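Care of a Velvet Barrel Chair: Cleaning, Light and Cushions

Velvet is a pile fabric. Short fibers stand up from a woven backing, and most of the marks people report as stains are areas where those fibers have been pushed in another direction. The procedure below covers routine cleaning, pressure marks and fading on a barrel chair with a channeled back. It applies to polyester velvet. Cotton and silk velvet should not be treated with water; for these, stop after step 2.

Tools

Vacuum with upholstery nozzle and crevice nozzle
Soft clothes brush, natural or nylon bristle
Two white cotton cloths
Distilled water
Mild dish soap with no dye
Handheld steamer

Before starting, find the care tag, usually under the seat or stapled to the base. W means water-based cleaning is allowed. S means solvent only. WS allows both. X means vacuum only. If there is no tag, treat the fabric as X until a test on the underside shows otherwise.

1. Clear the chair

Take off any loose pillow and shake it outdoors. Printed pillows and pillows with sewn-on trim are cleaned separately, trim side up, with a dry cloth. Do not put them through the machine with the print facing out. Lift throws and fluffy rugs away from the base as well. They shed, and the lint moves to velvet by static.

2. Vacuum

Set suction to low. Fit the crevice nozzle and work down each channel of the backrest from top to bottom. Dust collects in the stitch line, so keep the nozzle on the seam and off the raised part. Change to the upholstery nozzle for the seat and the outside of the barrel. Use straight strokes in one direction. Finish along the joint between seat and back, where most of the crumbs will be.

3. Brush

Stroke a hand across the seat. The direction that feels smooth and looks lighter is the direction of the pile. Brush against it once to raise the fibers, then with it to lay them down. On the back, follow the channels vertically. Brushing across them leaves a ladder pattern that takes several passes to remove.

4. Spot clean (W or WS only)

Mix one teaspoon of soap into two cups of distilled water. Whip it and use the foam only. Apply with a white cloth, pressing lightly, working from the edge of the mark inward. Blot with the second cloth dampened in plain distilled water. Leave to dry for 40 minutes away from heat, then repeat step 3. The color will look darker until the backing is dry.

5. Raise pressure marks

Hold the steamer 20 cm from the fabric and pass it over the flattened area without stopping. Brush while the pile is warm. Old marks may need a second pass the following day — do not try to fix them in one session, as wet backing can pucker at the channel seams.

Light

Direct sun through glass fades velvet, and brown shades tend to shift toward red. The front edge of the seat usually goes first in rooms where low sun comes in across the floor. Glossy tile makes this worse by reflecting light up under the cushion line. Turn the chair a quarter turn every month, or move it back from the window between September and spring. A pillow left in one position will leave an unfaded shape behind it, and will fade unevenly itself. Pale pinks show little change until they are compared with the reverse side.

Floor

Check the base for felt. A round base without pads traps grit against tile and scratches the glaze in arcs when the chair is turned. Replace pads once they are compressed flat.

Interval

Vacuum weekly, brush monthly, steam only when marks are visible.

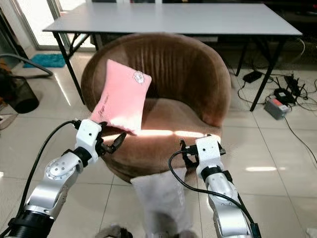 Ximena Cáceres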